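Gripper comparison: second progress report to the Tirness fund
November 8, 2023

We're pleased to say the second stage has gone better than we dared hope. When we last wrote, the Gilent gripper had only just been fitted and the Skemik was still in its box. Both have now been through the full set of laundry tasks in the Kordestani flat, and we have 1048 logged attempts to work from, 508 with the Gilent and the rest with the Skemik.

The most useful change has been moving to long, narrow fingers. With the wide pads we used in the spring, the arm kept pushing clothes around instead of picking them up. A slim tip can get in beside a fold and close on it, even near a basket wall or up on the arm of a sofa – and those are just the places where people leave their washing! 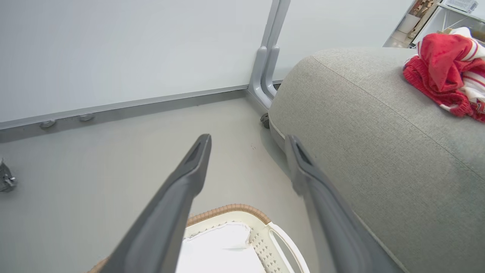 Gilent's support desk wrote back that we should try a softer closing force before blaming the finger shape for dropped knitwear, as their own tests had shown thick cloth springing out of a hard grip. We took the advice and it was good. At the lower setting, jumpers and hooded tops stayed put far more often, and we have rerun the earlier knitwear tests so that the two grippers are judged on equal terms.

Thin white cotton is still the hard one. Against a pale basket the wrist camera struggles to find an edge to aim for, whichever gripper is fitted. We have tried 8 lighting set-ups and the best so far is a plain lamp, low and to one side. A second camera on a stand would help too, and we have one on loan until the end of December.

Spending is on track. The lamp and spare fingertips came to 600 pounds together, all from the small parts budget. The only delay was a cable fault on the Skemik, now mended, which cost us three working days.

Next we will run mixed loads, with both grippers set to the softer force, and start on towels. We can't wait to see how they cope with those. The full logs will come with the December report.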